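Gretham Hall Users' Group – minutes of the December meeting

Present: the chair, the secretary, the bookings officer, and 8 members, one of whom had come for the yoga and stayed out of politeness.

The meeting opened at 7:10 p.m. The chair noted that it had been called for 7:00.

1. Last minutes. Approved, after the word "shouting" in item 4 was changed to "discussion."

2. Heating. Vrettos has sent a second quote for the boiler. It matches the first quote in every respect except the total. The secretary will write and ask which one they meant. Until then the thermostat stays where it is, and members are asked to stop adjusting it with a butter knife.

3. Wundevier evening. The card game night sold 100 tickets. The hall is licensed for 100 people, a figure that does not include the players' opinion of the snacks. The bookings officer would like it recorded that she warned us about the parking. So recorded.

4. Tables. The old folding tables went to Bikby, who have already asked if we want them back. We do not. Members discussed whether the black tables show crumbs. They do. A motion to buy tablecloths failed for want of a second – a motion to wipe the tables passed.
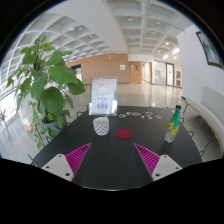 Item 4: black table in the hall.

5. Hire rates. A raise of 5 dollars per evening was proposed. The choir objected on principle and the quilters objected to the choir. Carried, with the choir abstaining loudly. New rates start once the bookings officer finds the file with the old ones.

6. Lost property. One left boot, two umbrellas and a casserole dish with the lid taped on. The dish will not be opened at a meeting.

7. Any other business. A member asked when the clock over the stage would be fixed. The chair said soon. The member said that was the answer in the spring. The chair agreed that it was.

Meeting closed at 8:45 p.m., or 3:20 by the stage clock.

Next meeting: January, same place, bring a sweater.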